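Planning Our Sorting Table: A Small Gallery for Anyone Working Out a Budget

We promised the folks at the Bridside office that we would put up a few pictures from the sorting table before the October spending plan goes around, and I'm sorry it has taken this long (the coffee is on me next time). Several of you have asked what you would really be paying for if you set up a table like ours, and I think a few minutes with the pictures will help more than another spreadsheet, though there is a spreadsheet too, and I'm very proud of it.

A little background for those joining us from Zabala. Diso is our name for the two-arm table project, and the work we have in mind for it is the everyday leftovers of a lunch counter: cups, paper, foil, the light and crumply things that people clear away without a thought. We want to know what a site should set aside for one table before anybody signs a purchase order, and that means looking at the furniture and the floor as well as the arms. 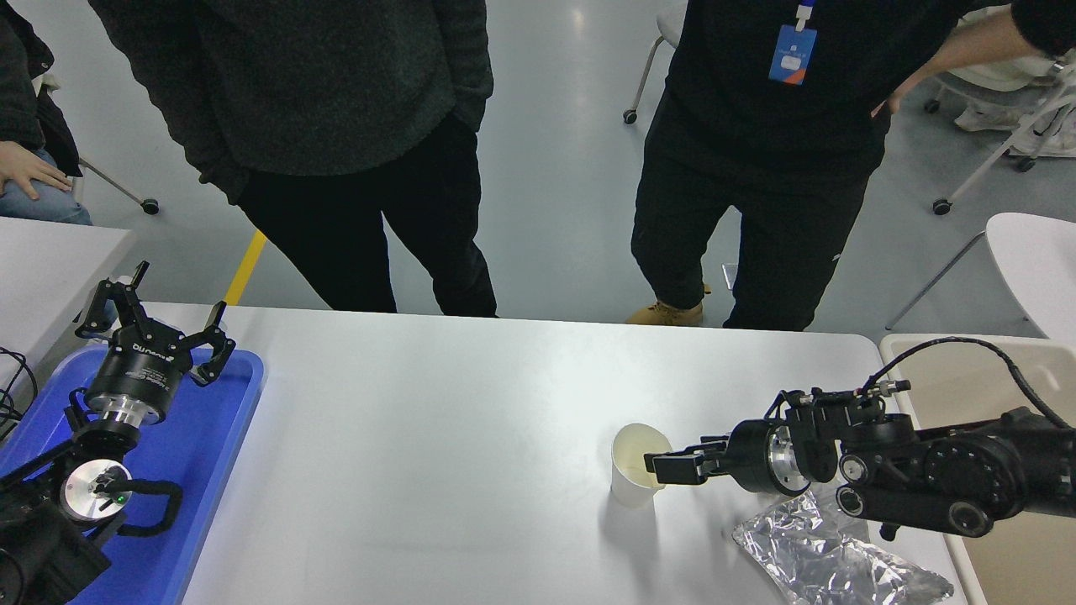 The gripper on the right, right up next to the rim of a paper cup, with a sheet of foil lying close by.
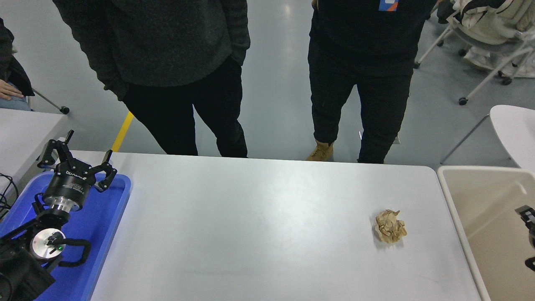
A ball of brown kraft paper on the white table. The beige bin is over at the right edge.
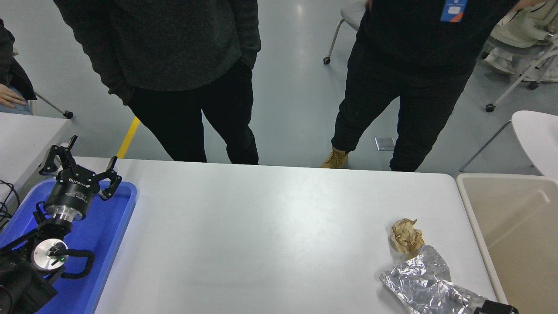 Paper and foil together, with the open bin beside the table and plenty of clear tabletop over toward the left gripper.

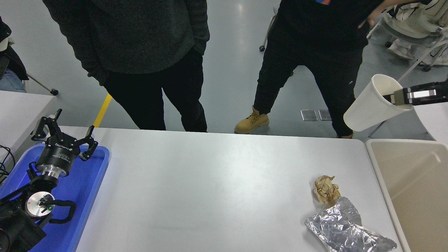 A white cup held in the gripper, tilted, with the bin below.

Now, on to the money! The arms are the part everyone wants to talk about, and they'll be the largest line in your plan whatever you do, so I'd leave them for last and start with the small stuff. We put down 260 dollars for bins and trays and were glad of every penny. Buy spares of whichever bin you pick, all in the same size, and do it in the first order. We waited, the shop had moved on to a different model, and I spent a whole afternoon on the phone over it.

Next comes what I call the "forgotten line," and ours is 500 dollars. It covers cable covers, extra power strips, floor tape, replacement finger pads and the odd run to the hardware store. Our first draft had nothing at all in that spot, and Reltmont, who are handling our installation quote, very kindly sent it back with a question mark in the margin. Please don't skip it. If there's money left over at the end of the year you can always roll it into spares.

For the table itself, go bigger than you think. You need room for an arm at each end, a place for the bin, and still enough open space in the middle to lay things out. Measure the doorway too, and the elevator if you have one! Ask whoever is selling you the arms how close people may stand while they're running, and get that in writing before you draw your floor plan, as it can change which room you choose.

Then there's people's time, the hardest thing to put on paper. We budget 20 hours a month per table for setting out items, resetting between rounds and writing up notes. That may look generous on the page, but it goes quickly, and I would much sooner ask for it up front than go back in the spring with my hat in my hand.

If your site is only getting started, my advice is to plan for 2 tables and buy one. Have the power and the floor space worked out for both, get comfortable with the first, and let the second wait for next year's money. Zabala is doing it that way and their draft came in very tidy.

The blank budget sheet is in the shared folder under Diso, with the bins and trays on the first tab and the service contract on the second. Shipping is still missing from the sheet. I'll add it when Reltmont sends over the new rates.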